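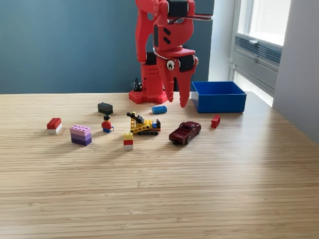 Crane on tracks, small figure and brick stacks at the window table. Blue bin still empty.

The Window Table: bricks and small builds
Plunuten Toy Library, Lorus Street
Text and photos: Friederike Ehlers
Page updated 9/3/18

Welcome to the gallery page of the brick collection. Many members have asked me what we have in the brick corner, and until now I always answered with a long e-mail. From now on I will send this page. It begins with the window table, where the light is good and where things stand before they go back into their bin. Under it I have written notes on the collection, on how we lend it and on the favourite builds, and at the bottom are the remarks which members left for me.

My English is learned from books and from neighbours, so please excuse a strange sentence now and then. If a part has a different name in your family, tell me and I will write it in the catalogue beside mine. We already have three names for the flat one-stud plate.

About the collection

The brick collection came to Plunuten in several portions. The first one was given by the Ong family when their youngest moved away to study, and it filled two suitcases and a soup pot with a lid. We did not have a brick corner at that time. We had puzzles, wooden trains, a puppet theatre and very little shelf. The suitcases stood in the hallway for a whole winter, and each person who passed them took a small handful to look at, and not every handful came back.

Now there are more than 3,000 pieces in the catalogue. I do not enter every brick separately, this would be madness. Ordinary bricks are entered by weight, special parts by piece, and finished small builds by their name. Wheels, treads, hinges, windows, doors and everything with a gear tooth counts as special.

The ordinary bricks are sorted by shape first and by colour only afterwards. Shabani Gachanja taught me this. In a drawer of only red bricks you search a long time for one small red brick, but in a drawer of only small bricks the red one jumps into your eye. I had sorted everything by colour before he told me. It looked very beautiful and it took one weekend to undo.

Builds that stay together

Some builds are not taken apart. They have a name and a catalogue line, and they go home with a member as they are.

The crane. Tracked treads, a yellow body of Technic beams, a black boom which points upward at an angle, some blue and black at the back. It is small enough to stand on a breakfast plate. The crane is our most borrowed build, and in November it had a waiting list of 13 families. Please carry it by the body and never by the boom. If a tread comes off, put it in an envelope and hand it in with the rest, I like to fit treads and will not be cross.

The stacks. They are what I call first builds: a few bricks of two or three colours put on top of each other by somebody who has only just discovered that bricks hold. Red with white, pink with purple, yellow on red on white. A serious catalogue would have no place for them. I keep some of them for the very young visitors, who like to receive a tower already begun. A tower already begun is also easier to take apart, and taking apart is the main work when you are two years old.

The person with black hair. Red torso, blue legs. In the catalogue this figure is written as "Worker, small", but the children call it Captain, and at the desk we also say Captain. The Captain may be borrowed with any build. There was a discussion in spring whether the Captain belongs to the crane, and it was decided by me that the Captain belongs to nobody. The figure travels with whoever asks first at the desk.

The harbour. A long grey quay in four parts, with a boat which does not swim. It needs a big floor. We lend it only in the large crate, and the crate does not fit in a bicycle basket, I have tried this for you.

The bakery. Brown and white, with a door which opens and a counter. The bread loaves are kept in a spice jar because they are small enough to disappear between floor boards.

Bins and what goes in them

Each set has its own bin with a number on the bottom. We have open plastic bins for the table, and bins with lids for the way home. The open ones are for playing at the library only. A member once carried an open bin to the bus in the rain, and I dried bricks on tea towels until the evening.

The lids are held with Flativex clips, two on each long side. They are good clips, but they want to be pressed in the middle. If you press at the end, they snap to your finger. Please teach this to the children before they find out alone.

In every lidded bin is a card. On the front is the name of the set, on the back you find the weight when complete. You can put the bin on a kitchen scale before you return it. A difference of a few grams is nothing to worry over. A difference of 200 grams means that there is still a good handful under your sofa.

Cleaning

I wash bricks in lukewarm water with a little dish soap, in a net bag, and lay them on a towel with the studs up first and the studs down later. Treads, stickers and anything with string are cleaned by a dry brush. Please do not use the dishwasher. A white plate returned to us last year in the shape of a potato crisp, and now it hangs on the pinboard with a drawing pin.

Sticky bricks are no shame. Jam goes away with warm water. Chewing gum goes away with ice and a wooden stick. Nail polish does not go away, and we have one brick with a very elegant pink corner.

How to use the window table

The table is open to all members in the opening hours, also if you do not borrow anything. Choose a bin from the low shelf and take it to the table. The dark grey bricks are heavy in demand for roads and walls, so please do not reserve all of them for one castle. When you go, the bricks return into a bin, and a build you are proud of may stay standing until the next opening. Write your first name on a paper slip and lay it beside the build. Without a slip I will think it is free for everybody.

We ask for shoes off on the play rug. The table itself is of light wood and takes scratches easily, so lift the builds over the surface and do not push them. Drinks stay on the window side shelf in the hallway. Apple pieces also.

For borrowing, the rules are the same as for the other toys. A brick set goes home for two weeks and can be extended once, if no other family is waiting. You may take one large set or two small ones. Missing ordinary bricks cost nothing. For missing special parts we ask you to search well, then to tell us, and then we look together in the drawer of doubles.

Parts we are looking for

If you have some of these at home and nobody plays with them, we would be happy:

Black hair pieces for figures (the Captain has only one, and I am nervous)
Tread links, any length
Yellow beams, short ones
Plain white plates
Doors which still have both hinge pins
Blue legs

We have enough horses. I write this with love, but we have 42 horses.

From the guest book

"My daughter borrowed the crane and then did nothing with it but drive it from the bed to the bath and back. She was very content. Can we have it again after the holidays?"
Reply from Friederike: Yes, you are written on the list. The crane should please stop before the bath.

"Is the pink and purple tower for sale? My son made one like it at home and he would like them to be neighbours."
Reply from Friederike: Not for sale, but he may bring his tower for a visit. Put a slip on it with his name, so that it goes home with him.

"The weight card is a very good idea. We found eleven grams in the toaster."
Reply from Friederike: I will not ask further. Thank you for the eleven grams.

"Could the grown-ups have one evening at the table too?"
Reply from Shabani: We are speaking about it. I would bring the gear drawer and show how a small winch is made. Please write your name at the desk if you are interested, so we know how many chairs.

"In our house we call the flat one-stud plate a pill."
Reply from Friederike: Now there are four names.

Small notes

Photos on this page may be printed for home. For a newsletter or a website please ask first at the desk.

Families who want to give bricks can leave them with us in a closed bag during opening hours. Please no bags at the door overnight, the last one was opened by a raccoon and we found a window frame across the street. Mixed bags are welcome, also with dust. We are not able to collect from home.

The printed catalogue of special parts lies at the desk in the green folder. Shabani is correcting the chapter on gears, which I had written with the wrong number of teeth on two pages.

Back to all galleries
Puzzles and games
Wooden trains
Puppet theatre
Dress-up trunk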